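Section 5: Setting Up the Work Board

This section covers fitting the wooden board to the perforated table, placing the practice blocks, and running the first pick test. Complete Section 2 (base plate and arm) before you begin. The table should be bolted to its legs and level.

You will need:
Work board
Two fasteners for the near corners
Hex key set
Practice blocks
Soft pencil
Dry cloth

CAUTION: Switch off the arm at the wall before you reach across the table. The stop button holds the joints but leaves power on the supply.

5.1 Fitting the board

1. Wipe the table and the underside of the board. Grit under the board makes it rock.

2. Lay the board flat on the table with the planks running left to right as seen from the operator's side. The arm base stays on its own plate, beyond the far edge of the board.

3. Slide the board until the far edge is parallel to the base plate. Check both ends with a ruler. A difference of 2 mm is acceptable.

4. Fit one fastener just outside each near corner. Tighten by hand first, then a quarter turn with the key.

5. Push on the near edge with your palm. If the board moves, loosen both fasteners and repeat from step 3.

Note: Do not drill the board to the table. Other people in the shop take it off for sanding.

5.2 Placing the blocks

6. Set the blocks on the board with the patterned faces up. Use mixed shapes and colors. Leave enough space around each one for the open fingers to come down on both sides.

7. Spread the blocks over the whole board. A tight group in the middle tests only a small part of the reach.

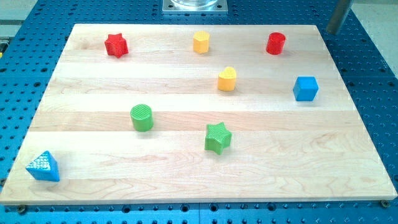

Text and layout: Valquíria Batista
Bench checks: Osvaldo Rangel
Revised 6 Feb 2024

In the layout shown, the red star, a yellow block and the red cylinder make up the back row. The blue triangular prism is near the front left corner, well apart from the rest. Use it as the far reach point. The green star is near the center of the front half and makes a good first pick.

8. Turn the star blocks so that one point faces the operator. Mark that point on the board lightly in pencil if you plan to repeat the test.

9. Clear tools and loose screws from the board.

5.3 First pick test

10. Restore power and home the arm. Stand clear of the table while it moves.

11. In the Trastach control panel, open Work Surface and choose New. Enter the board height. Measure it at the near edge, from the table to the top face.

12. Set speed to 5 percent.

13. Jog the fingers to a point above the green star and lower them slowly. Stop when the tips are level with the middle of the block.

14. Close the fingers, raise the block, and set it down in the same place. Save the position.

15. Repeat for the cube and the prism. Rotate the fingers to match two opposite faces on the cube.

CAUTION: If the fingers touch the board, press stop and raise the arm by jogging. Do not pull it up by hand. Enter the board height again before you continue.

Note: Cylinders can be picked from any direction. Leave the heart-shaped block until last and grip it across its widest part.

5.4 Upkeep

Check the two fasteners after every 500 picks and again whenever the table has been moved. Wipe the finger pads with a dry cloth at the same time. Replace the pads at around 2,000 picks, or sooner if a block slips. Spare pads are in the Grerport drawer under the bench.

Continue to Section 6, Saving and Replaying Positions.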